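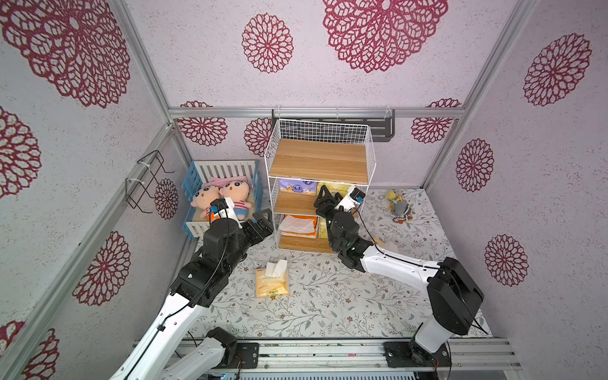 Part 3: Setting up your county alerts

OK, so by now you've got the Wulari app installed and you've made an account. This part covers the bit I get the most email about, which is getting it to tell you when there's been an arrest or a court date in a case you follow. I'm Kirsty Kettle, I cover courts and crime for the Tindall newsletter, and I have this thing open all day long.

You'll need your login, the name of the county, and a case number if you have one. A last name will do, but you'll get a lot more junk (I once followed a common last name in Dedberg County and woke up to 20 alerts, every one of them a traffic ticket).

1. Open the app and tap Alerts, then New Alert.

2. Pick the county. Dedberg is listed twice, once for the sheriff and once for the courthouse. Choose the sheriff for bookings and releases, and the courthouse for hearings. I follow both – you can add the second one when you're done with the first.

3. Type in the case number with the dashes left out. If you put the dashes in, the search comes back blank and doesn't tell you why!

4. Check the name and the filing date that pop up. If they don't match what you have, go back and try again before you save anything.

5. Tap the events you want. I'd start with Arrest, Charges Filed and Hearing Changed. You can turn on the rest later, once you see how busy the case gets.

6. Choose how you want to hear from it. Text is fastest. Email comes in one batch at the end of the day.

7. Tap Save. You should get a test message within 3 minutes. If you don't, look at the phone number under Settings, and then in your spam folder if you picked email.

Note: The sheriff's list updates when a person is booked, and that can be hours after they're picked up. If you heard sirens on your street and the app is quiet, give it time.

Note: Juvenile cases and sealed cases won't show up at all. Neither will anything filed before January of the year the county joined. For older stuff you have to call the clerk's office, and they're pretty nice about it.

Caution: An arrest is not a conviction. Please don't copy an alert into your neighborhood group with somebody's name and "got him" on top. Charges get dropped, people get booked under the wrong name, and your post will still be sitting there. Wait for the charging papers and read them first.

Caution: Don't use alerts to track down a witness or a victim. Wulari will close your account for that, and I'm all for it.

If your alerts stop

8. Go to Alerts and look for a gray dot beside the case. Gray means the case number changed, usually when it moved up to a higher court.

9. Tap the dot, then Relink. Pick the new number and save.

10. No gray dot? Sign out and back in. That fixed it for me after the 7/9/19 update, when 13 of my cases went silent and I missed a bail hearing I'd really wanted to sit in on.

You can follow up to 20 cases on a free account. Closed ones still take up a slot until you swipe them away, so clear those out before you add more. Sharing alerts with a second person is in Part 4.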